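Slide 6, teaching by hand (go slow here, I always rush it)

Okay, so who's tried to write code for picking up a rake? At Wollanine we gave up on that pretty early. Now one of us drives the arms remotely and the robot keeps a record of every move.

Bindu did 80 runs of the garden job in July, then Gopinath Pai did 300 more, and you can tell them apart straight away! Bindu goes in low and slow, Gopinath swoops. Mention the argument over whose style to keep (we kept both).

Ask the room: which tool would you grab first? Wait for answers, even if it's quiet. 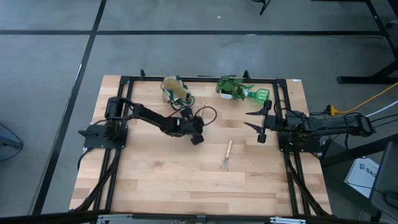

Garden job: two arms, hand rake in the middle, tool bag and plant along the back.

Point out the rake handle, it's pale wood and the grippers have to come at it from a decent angle. Then over to Anitha for the bit on remote control lag.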